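Projektbericht: Textmarker auf liniertem Papier

Projektgruppe Vuvarier, 2020-01-12

Eigentlich wollte ich über Mitschriften schreiben, also darüber, wie man sich eine Vorlesung so aufbereitet, dass man sie im Juni noch versteht. Dann habe ich meine alten Zettel aus dem ersten Semester durchgeblättert und gemerkt, dass ich fast alles angemalt hatte, querbeet in allen Farben, und kein System mehr erkennen konnte. Damit stand mein Thema: Was macht ein Textmarker auf dünnem, liniertem Papier, und welche Farbe taugt wofür?

Gearbeitet habe ich mit Gelb, Pink und Lila. Das Papier kam vom Block Luren, den gibt es bei uns im Schreibwarenladen Ponton für kleines Geld (und er ist wirklich dünn, die Rückseite leidet sofort mit). Auf jedes Blatt kamen kurze Flächen direkt auf die Linien, immer eine Farbe nach der anderen, Kappe ab, Strich ziehen, Kappe wieder drauf. Klingt banal, aber gerade das mit der Kappe habe ich am Anfang ständig vergessen – und nach einem Nachmittag offen auf dem Tisch war mein erster lila Stift hinüber. Ersatz musste her, das gehört dann wohl auch zu den Projektkosten!

Insgesamt sind 19 Blätter zusammengekommen, dazu eine Tabelle, in die ich jeden Strich eingetragen habe. Am Ende standen da 679 Einträge. Würde ich so nicht noch einmal machen, die Hälfte hätte völlig gereicht.

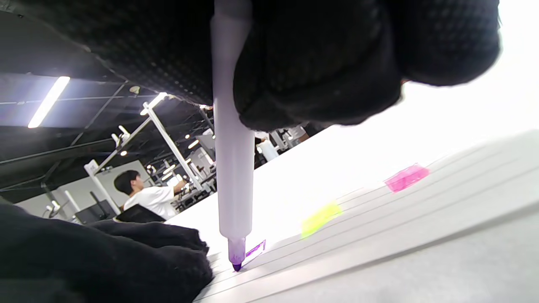
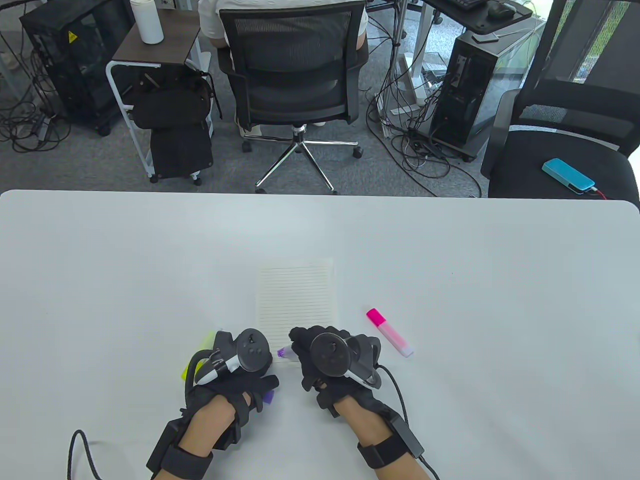
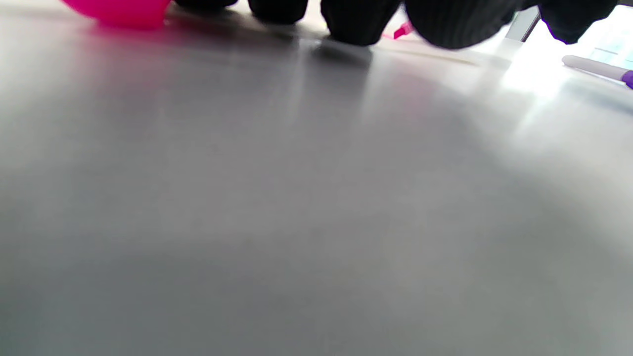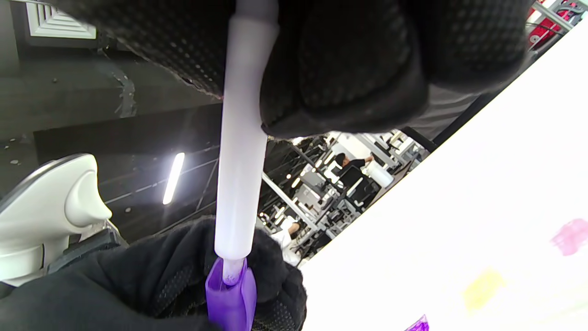

Farbproben mit Textmarkern; auf dem ersten Bild liegen Gelbgrün und Pink schon auf den Linien, daneben ein kurzer Strich in Lila.

Zu den Ergebnissen. Gelb ist langweilig und trotzdem mein Favorit: Die grauen Linien bleiben darunter gut lesbar, und Bleistiftnotizen auch. Pink knallt am meisten, drückt aber die Schrift weg, wenn man zweimal über dieselbe Stelle geht. Bei Lila war ich hin- und hergerissen. Für einzelne Wörter super, für ganze Sätze zu dunkel, und auf der Rückseite sieht man es bei 11 von den 19 Blättern deutlich durch. Gelb kam nur bei 3 Blättern durch, da hatte ich wohl zu fest aufgedrückt.

Schwieriger war die Haltung. Flach gehalten wird der Strich breit und gleichmäßig, steil gehalten wird er schmal und am Ende sammelt sich Farbe – das gibt dann so einen dunklen Punkt, der durchs Papier geht. Ich habe mir angewöhnt, am Schluss des Strichs den Stift schneller abzuheben. Ein Lineal habe ich auch probiert, das verschmiert aber die Kante, wenn man es nicht jedes Mal abwischt.

Meine Mitschriften sehen inzwischen so aus: Gelb für Definitionen, Pink für alles, was in der Klausur drankommen könnte, Lila nur für Fragezeichen am Rand. Als Nächstes möchte ich dasselbe noch mit dem dickeren Papier von Lambrakis testen, das liegt schon im Schrank.

Kontakt über die Projektgruppe Vuvarier | © 2020 | Nach oben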